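Terkatus Student Robotics Forum > Class projects > Table setting task

Thread: Shiny spoon, gripper misses it, need advice before demo

nandini_p
Posts: 14

Hello all. I am in the two-person team from Wiltton, we do the table setting task for the summer class. Our final demo is at the end of August and I would like some opinions on our training data, please.

The policy is learned from demonstrations only, with one wrist camera, no depth. With the plates and the fork we are satisfied. With the spoon we have a problem. The gripper comes down well but very often it closes short of the spoon, so it takes air. Senthil (my teammate) thinks that the policy looks at the reflections in the bowl and these change with every movement of the arm. I think it is our teleoperation, because we both drive too fast in the last part of the approach.

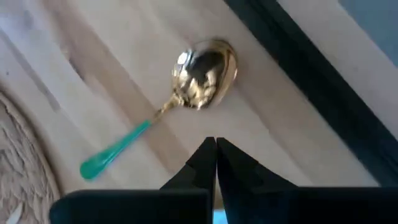 We have 3012 demonstrations now, for all the objects together. The spoon has fewer than the others, I must check how many exactly. We recorded mostly in the afternoon near the window. Should we record more, or clean what we have?

oldbelt
Posts: 3558

Clean first. Gold bowl on a pale table is a bad combination when you have only RGB. Also your spoon is blurred along the handle, so you are moving faster than your exposure allows. What is your shutter set to?

nandini_p

It is on automatic. I did not know we could fix it, the handout says nothing of this.

oldbelt

You can fix it. Put it on manual, add a lamp, and drive slower. Then look at the spoon episodes again and throw out the ones where the operator corrects more than once.

skenness_lab
Posts: 211

I do not agree with throwing out the corrections. We did this in our club in Skenness last year and the policy became worse. It never saw how to recover, so after the first small error it just stayed there and closed the fingers on nothing. Keep the corrections, remove only the episodes where the spoon falls off the table or the operator gives up.

oldbelt

Depends how many. If half the set is hesitation then the policy learns to hesitate. I have seen this also.

senthil_varma
Posts: 6

Teammate here. For me the speed is not the main question. I went through the spoon episodes last night and when the bowl shows something dark (I suppose the arm itself, but I am not sure) the approach goes wrong more often. Nandini knows my opinion already :)

My proposal was to grasp by the handle always. It is green and it does not change so much. The metal neck is thin and I do not trust it.

nandini_p

Yes, and my answer was that the task sheet wants the spoon placed to the right of the plate with the bowl up. If you hold it far at the end of the handle, the bowl side is heavy and turns down in the fingers. I tried it by hand with our spoon and it does this.

bíró_fan
Posts: 89

Is this the same task sheet as in the Bíró cup? There you may grasp anywhere, but the final angle counts. If yes, grasp on the handle but close to the neck. You get the color and you have the weight more or less balanced.

senthil_varma

It is the same sheet, yes, our instructor took it from there. Close to the neck is a good compromise for me. I can record up to 100 new ones like this before the lab closes at 6 pm, if Nandini resets the objects.

skenness_lab

Please vary the angle of the spoon when you reset. We always put ours down in the same direction without noticing it, and at the competition the judge put it across.

nandini_p

Thank you, this I will write on the whiteboard. So the plan: manual exposure, lamp from the side, slower approach, grasp near the neck, different angles. For the old episodes we will train 2 versions, one with the corrections and one without, and I will post the success rates for both so you can finish your discussion.

oldbelt

Do it with the same seed please. And the same evaluation positions, marked with tape.

nandini_p

Is masking tape ok or will the policy learn the tape?

skenness_lab

It will learn the tape. Use small pencil marks.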